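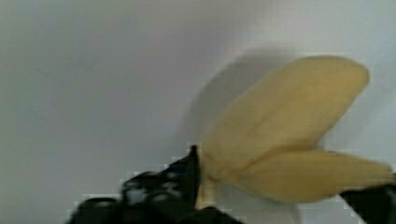 June 21, 2019

Pledwood widens its soft goods range, and I get to tell you about it

I've been making soft things in yellow for longer than I'd like to admit, so this is a fun one to write. Starting in September, Pledwood will carry a new run of small soft pieces for the home, all in the mustards, tans and golds our customers keep asking for (and asking for again, usually by email, usually late at night!).

The range is called Grustholm and it has 10 pieces. Most of them are simple shapes with a gathered end and a bit of flop to them – leaves, petals, ears, whatever you happen to see. My sister sees bananas. I let her.

Color took us the longest. We went through five rounds of samples with Haberkorn, our dye house, before the ochre stopped looking green next to a pale wall. The lighter tan came right on the second try, and I still think it's the prettiest of the bunch. Put it on a white shelf or a plain gray table and it warms the whole corner up.

Korkel will stock Grustholm in both of its stores, and we'll sell it from our own shop too. Single pieces and sets of two will be on the shelf from the first day, and the sets come in a flat cotton bag you can use for something else afterward. I keep my chargers in mine.

Shops that want to order ahead can ask us for a swatch card now. Please touch it before you decide, as the golds shift a lot from one screen to the next. Writers and bloggers are welcome to borrow a sample for a couple of weeks – just tell us which shade you'd like and where to send it.

Contact: Pledwood press desk | © 2019 Pledwood. All rights reserved. | Back to top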